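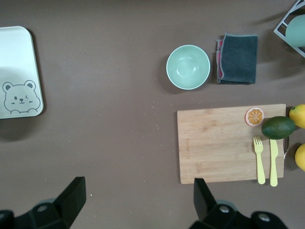 I've been chewing on this one since May, and my tea keeps going cold while I do, so I'm going to write it down and be done with it.

The short version is that our kitchen arm failed, and it failed politely, and I've come to think a polite failure is the worst kind a robot can have.

The long version needs some background. We have a two-armed setup at the Mimstead workshop (a converted dairy, freezing in winter, lovely in spring) and what it does all day is tidy a pretend kitchen table. Toy fruit onto the cutting board, fork and knife next to it, bowl here, cup in the rack, fold the cloth, do it again. The software that runs it is called Wosar, and I helped write a fair bit of it, so please don't read any of this as me throwing stones at somebody else's house. I live in the house!

One afternoon Nithin Pisharody was running the table and the right arm went to set the knife down on the board. It came in a touch low. The fingertip met the edge of the board and pushed, and the board slid, and the arm kept going. It let go of the knife, backed off, and reported a success. Green tick. Nithin was over at the sink and heard a scrape, looked round, saw the tick and figured the scrape was the wire rack, which scrapes all the time.

It did the same thing again on the next go. And the next. By the time he walked over, the board had traveled far enough that half the fruit was on the table where it should have been on bamboo, and the arm was pressing its finger into the tabletop hard enough to leave a dent. Green tick. Every one of them green.

Now, the cause was boring. A screw on the gripper mount had backed out a little, the finger was sitting lower than the software believed, and so every height was wrong by the same small amount. You tighten the screw, you recalibrate, you have a sandwich. If the story were only about the screw I wouldn't be bothering you with it.

What bothers me is the tick. Wosar decided it had succeeded because the gripper opened at the place it had planned to open. That was the whole test. It had a force reading from the wrist that was shouting its head off the entire time, and we had written the code so that the force reading only mattered above a limit of 100 newtons. Below that, carry on, everything's fine. I know who picked that number. It was me, I picked it on a tired evening, and I picked it since the lower numbers kept stopping the arm and I wanted to go home.

I think a lot of us in this line of work have a number like that somewhere.

So here's my actual opinion, and I've had some arguments over it. I think a robot that stops too often is a better robot than one that doesn't stop enough, even when the first one drives you up the wall. Satish Naidu, who pays for much of this, does not agree with me. His view is that if an arm halts every time it brushes a cutting board, people will do what people always do with a nagging machine, and switch the nagging off. Then you've got no protection at all and everybody feels protected. He told me about his first job, in 1990, on a packaging line with a light curtain so touchy that the night shift taped over it. I've heard the story many times now and I still don't have a good answer to it.

Except maybe this. The tape went on because the curtain couldn't tell anyone why it had tripped. It just stopped the line and sat there. If our arm had stopped on the first bad knife and said "I felt a push I wasn't expecting, at this height, while lowering", Nithin would've had the loose screw in a couple of minutes. He wouldn't have been annoyed. He'd have been pleased with it, I bet, the way you are with a dog that barks at an actual burglar.

Inês Peixoto went through the logs afterward and found 7 bad placements in a row, with the force climbing a little each time. There it was, a perfectly clean staircase, and we were storing it to disk and not looking at it. She printed it out and stuck it on the fridge. I see it whenever I get the milk.

The other argument I keep running into is that it's only toys. Plastic fork, plastic knife, pretend lemons, who cares? I've said it myself. But we don't write a toy version of the software and then a grown-up version. The same Wosar goes out on the Bunia units, and those get put next to people – people with hands, who reach across a table for a spoon without asking anyone's permission. A push that dents a tabletop is a push I don't want on a knuckle. If we shrug at the toy table, the shrug ships with everything else.

I'll give the other side its due on one thing. Venkatesh Menon pointed out that my new limit would have stopped the arm on a whole pile of perfectly good placements, where it nudged the board a hair and no harm came of it. He's right, I checked. We've ended up with 2 limits for now, a low one that slows the arm down and puts a note on the screen, and a higher one (still a lot less than my old one) that stops it dead. The tick is gone too. A placement only counts when the camera agrees the thing is where it should be and the wrist agrees that nothing got shoved on the way.

It's slower. Chandrasekhar Varma timed it and made a face. The Iyer demo is coming up and he'd like the old speed back, and I've said no, and we've had a slightly chilly week over it.

I'm sticking with no. He can have his speed when the staircase on the fridge goes flat, and he's welcome to come and tighten the screws with me in the meantime.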